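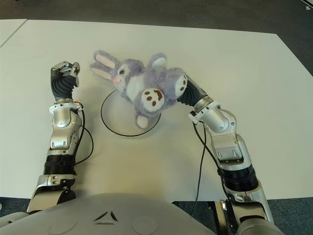 Revised 29/03/2022, K. Warrier. Replaces the November sheet.

This procedure covers surface cleaning and pile restoration for a plush toy with long synthetic fur and embroidered features. The reference toy is the lavender bunny with the white belly patch. Do not use the procedure on mohair, on toys with glued eyes, or on anything with a battery box or sound module inside.

## Materials

- Wide-tooth pet comb, metal, rounded tips
- Soft slicker brush
- Two white cotton cloths, undyed
- Mild liquid detergent, unscented
- 400 ml of lukewarm water in a bowl
- Spray bottle with plain water
- Blunt tweezers
- Needle and polyester thread in a matching color

A Pilness comb was used for the current revision. The older Etimby comb has square-cut tips and catches on the backing, so it should be kept for short pile only.

## Inspection

Use a light-colored table, wiped and dried. Lay the toy on its back first. The belly, the foot pads and the ear linings show dirt before the colored fur does, and all of them face up in this position.

Check these areas in order:

1. Ear bases. Hold the ear near the head and bend it each way. Thread that lifts away from the fabric needs a stitch before any water is applied.
2. Embroidered eyes and nose. Trim loose ends to 8 mm. Do not pull them.
3. Foot pads. Look for lint packed along the edge where the pad meets the fur.
4. Side and back seams. Long fur hides an open seam well, so work by touch as well as by eye.
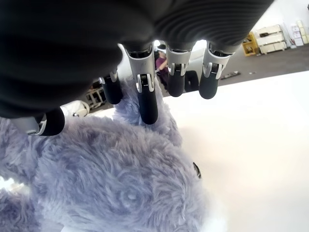

Press into the pile with the fingertips until the backing can be felt, then move along the seam in short steps. A sound seam feels like a continuous ridge. A gap feels soft, and the filling gives under light pressure. Part the fur at any soft spot and close the gap with a ladder stitch before going further.

## Cleaning

1. Comb the dry fur from the tips inward. Start with the last few millimeters and work down to the backing in several passes. Hold the base of the tuft with the other hand.
2. Pick out lint with the tweezers.
3. Add 1 teaspoon of detergent to the bowl and stir. Skim off the foam with a cloth and wring the cloth until it no longer drips.
4. Wipe in the direction of the pile. Do the white areas first, then the pink ear linings, then the lavender fur. Turn to a clean part of the cloth at each change of color.
5. Dab the brown paw prints. If any color comes off on the cloth, stop and leave the pads dry.
6. Wipe again with the second cloth and plain water until no detergent can be felt.
7. Stand a fan at low speed one arm's length away. Turn the toy over halfway through. Leave it until the fur at the backing feels dry, which takes overnight for a toy this thick.

Do not use a hair dryer on a warm setting. Acrylic pile frizzes permanently with heat, and brushing will not bring it back.

## Raising the pile

1. Mist the fur lightly from above.
2. Lift it against its natural direction with the slicker brush, using short strokes and almost no pressure.
3. Run open fingers through the raised fur and shake gently.
4. Check the height from table level, looking across the fur. Flat patches are easier to find from the side than from above.

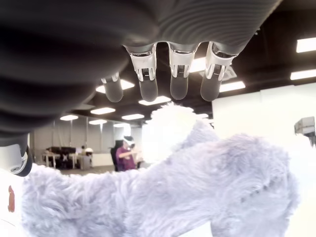
## Faults

**Fur stays clumped after drying.** Detergent is still in the pile. Repeat step 6 of the cleaning section.

**Seam visible as a dark line.** Fur is trapped in the stitching. Free it with the blunt end of a needle, a few strands at a time. S. Yousafzai uses a crochet hook for this, which is faster on straight runs but too thick near the paws.

**Shedding during combing.** A few fibers are normal. If tufts come out with backing attached, stop combing and use fingers only.

## Storage

Keep the toy in a cotton bag, out of direct sun. Do not stack anything on it. Fur flattened in storage can be raised again with the steps above, starting from the mist.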